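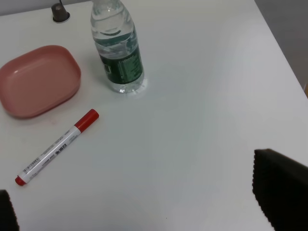

Home Blog Checklists Workshop Contact

My monthly desk and office safety check (with way too many comments)

I do this walk-through at our little office on Pludbridge every month, and after Jolanta Pawlak asked me for a copy I figured I'd type it up properly, grumbling included. Steal it, change it, print it out! The marks are from my last round, May 31, 2024.

1. Exits and walkways
[x] Front door opens all the way
[x] Back door opens all the way
[ ] Hallway clear

The hallway failed again. Boxes from Zanolari, same spot as in February. I moved them myself this time (my back has opinions about that) and left a note for Tadeusz.

2. Power and cords
[x] No power strip plugged into another power strip
[x] Cords go through the desk openings where there are any
[ ] No cords under rugs
[x] Plugs sit tight in the wall

I found one cord under the rug by the printer. Please don't do this, folks. You can't see the wear, and people walk on it all day long. I've ordered a longer one so it can run along the baseboard.

3. Drinks and desktops
[x] Bottles have caps and are kept away from outlets
[x] Mugs not parked on top of the printer
[x] Nothing heavy near a desk edge

Pretty good this round. I'm fine with water at a desk, I'd be a hypocrite otherwise, but I do like a cap on it.

4. Chairs and desks
[x] Desk legs don't wobble
[ ] All chair casters roll
[x] Height levers work

Three chairs have a bad caster. Irena has been rolling in a slow circle since winter and says she's used to it. Replacements are the Hurnine ones, and they just pop in, no tools.

5. Fire stuff
[x] Extinguisher gauge in the green
[x] Extinguisher tag up to date
[x] Smoke alarm test button (warn people first!!)
[ ] Space heaters put away for summer

Two heaters are still out. Remigiusz swears the corner by the window is freezing. Remigiusz, it's almost June.

6. First aid
[x] Kit is on its hook
[ ] Kit is full
[x] Emergency numbers posted

Out of the small bandages, and the burn gel is expired. I get refills from Walczak because they'll sell you single items and you don't have to buy a whole new kit.

7. Lights
[x] Stairwell
[x] Parking side door
[x] Emergency light stays on when you hold the test button

All good, nothing to add.

Still open for me: hallway boxes, rug cord, casters, heaters, first aid refills. The whole round took 33 minutes, a chunk of it spent looking for the pen. If you do something similar at your place, tell me what you check that I don't. I'm pretty sure I'm forgetting something in the kitchen.

5 comments 33 shares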